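# Hand gripper work at Plalutex

Last edit April 27, 2019. Stub, needs sources for the pay section.

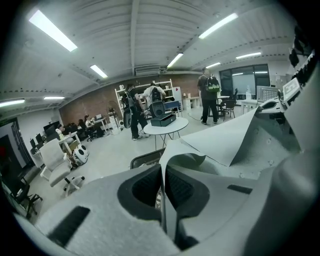 *Grey hand-held gripper in the open office, desks on the left, brick wall at the back.*

**Plalutex** is a workshop firm in Iltunach. Known locally for switching its packing and sorting jobs to part-automatic work, starting in February with the Nogueira line. Staff numbers at the time: 183.

## How the work is done

A worker holds the gripper and does the job by hand: pick up, turn, put down. The recordings are used to teach the fixed arms at the Gultatden site. No coding needed. Training takes 2 shifts, longer for people coming over from the old belts.

Targets were first set at 100 good runs a shift. Dropped later after complaints about sore wrists, and breaks were made longer. Runs with a fumble in them are kept but marked seperately.

## What changed for staff

Less lifting. Fewer nights. More time at a desk checking runs, which some of the older packers disliked and said so at the spring meeting. Three job titles went (belt hand, sorter, second sorter) and one came in, "run maker", paid at the sorter rate. The union wanted it higher. Not settled.

Over 3 in every ten packers asked to move across in the first round. Most got a place, the rest went on a waiting list.

Noise is the other big change. The belts were loud and people wore ear plugs all day; talk on the floor was mostly hand signs. Those signs are still used by by the Gultatden crew.

## Disputes

Main one is about who owns the recordings. Plalutex says the firm does. Staff asked for a small payment each time a run is reused at another site. Talks were put off twice.

## See also

- Nogueira line
- Gultatden site
- Belt work in Iltunach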